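Plendura recipe and meal notes, README

Started as a folder on my laptop, now a slightly bigger folder. Plain text recipes, one per file, plus a meal log and a shopping table. 57 recipes right now. More in the drafts folder but dont trust those.

What's in it

recipes/ — one text file per dish. Title on the first line, servings on the second, then ingredients, then steps.
log/ — what got cooked and whether we'd make it again. One file per month.
shopping/ — a table of ingredients with the aisle they live in at Killham Market. Useless if you shop somewhere else, sorry. Swap in your own aisles.
drafts/ — half written. Missing amounts, missing oven temps, one is only a title.

Where the recipes came from

Mostly family cards, typed up by hand. Some are from the back of packages and changed so many times they don't look like the original. The Baek Street potluck ones are in their own subfolder since the format was all over the place and I gave up halfway through cleaning them. The soups are the best tested part. Baking is the weakest, see below.

Format

Amounts are US cups and spoons. No grams yet. Ovens in Fahrenheit. Servings means adult servings, normal appetite, with a side.

Tags go on the last line, separated by commas. Used so far: quick, freezes, onepot, holiday, nodairy. "quick" means on the table in under an hour, which I know is generous. "freezes" means I froze it and ate it later and it was fine. If I only think it would freeze it doesn't get the tag.
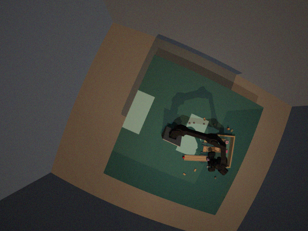
Optional fields — source, notes, swap. The swap field is free text, so don't try to parse it. People write things like "any bean" in there.

Log columns: month, file name, cooked by, rating, comment. Rating is 1 to 4. A 4 is make again soon, 1 is never. There is no zero, please stop adding zeros. Blank rating = forgot to ask.

Known problems

Two chili recipes with nearly the same name. They are differnt. One has beans. Will rename.

Baking times are from my old oven, which ran hot. Add a few minutes and check with a toothpick. Cookies seem ok as written.

Salt is all over the place. Older files say "salt" and nothing else. Newer ones say table or kosher.

The July log has a bunch of blank comments — too hot to cook, lots of cold noodles, didn't write much down.

Fractions. Some files have 1/2 and some have 0.5. If you scale a recipe with the Pralon script it reads both, but it chokes on "1 1/2" with two spaces in the middle. Fix the spaces.

The Pralon script

Small thing that doubles or halves a recipe and spits out a shopping list sorted by aisle. Give it the file name and a number. It doesn't know eggs come whole so halving something with 3 eggs gets you 1.5 eggs. Round up, add a splash less milk. It doesn't touch cooking times either, a doubled casserole needs longer.

Adding a recipe

Cook it at least 2 times first. Copy blank.txt, fill it in, lowercase file name with dashes, no spaces. If it came from a cookbook, write the steps in your own words and put the book under source. Don't paste whole pages in.

Todo

grams
rename the chilis
finish the potluck folder
figure out what grandma's "medium can" is
breakfast section, theres only pancakes

Use any of it however you like. Corrections welcome, esp. for the bread.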